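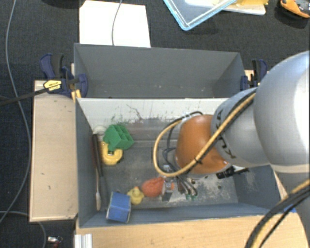 ## Wednesday - Jukstead migration, stock module

In at 8, before the phones. The aim for the day was to get the old stock ledger out of Stolloso and into Jukstead without losing anything the auditors might want to look at. The aim is unchanged as of going home.

First export ran clean and gave 900 item rows. Second export, same query, same button, gave 900 again, so I was feeling quite pleased until I opened the file. Whoever set up the Tapia branch used the description field for delivery notes. One of our stock items is therefore called "ring before 10, dog". It has a reorder level.

### Supplier codes

Stolloso lets you have two suppliers with the same code provided one of them is inactive. Jukstead doesn't, and says so by stopping the import at the first one it meets and going no further. I fixed it, ran it again, and it stopped at the next. After a few rounds of this I wrote a query to find the lot in one go: 213 duplicates. Most are the same firm entered again after a change of address. I've put a suffix on the inactive ones (-X) and kept the old code in the spare text field, so the history can still be matched up.

Braulio thinks the suffix should be a number in case a supplier has been closed down twice. He's probably right. I have left it as -X and will be sorry later.

### Dates

- Anything typed in by hand before the Tapia upgrade has day and month the wrong way round, but only for that branch.
- Blank dates come out as the first day of the year 1900. Jukstead then works out how overdue they are and sends a reminder.
- Reminders are now OFF on the test server. Please leave them off. Higinio had a polite email from a customer asking which century we meant.

### Timing

Full import with the checks on takes 700 seconds. With the checks off it's much quicker, and the result is rubbish delivered promptly. Checks stay on.

The slow part is the price history, which gets looked up one row at a time. Tried adding an index on item and date. No change at all. Then found I'd added it to the training database, which now runs beautifully and has no users.

Put it on the right one after lunch but haven't timed it properly - the backup kicked in halfway and spoiled the run.

### Still open

1. Urnia label printers: they print the old item code and cut the new one short after the dash. Might be the template, might be the driver. Higinio has the template.
2. VAT rates on returned goods. Jukstead wants the rate on the date of sale, Stolloso only kept the date of return. Ask accounts, and bring biscuits.
3. Units. We have "box", "Box", "bx" and "boxes", and one "boks". Braulio is drawing up a mapping table.
4. User rights. The export carried everyone over as administrator, including the two accounts called "test". Changed those by hand, need a script for the rest.

Copy of the cleaned file is on the shared drive under stock/clean2. Don't use clean_final, it's older.

Next run once Braulio's table is in. Index timing first, then the printers.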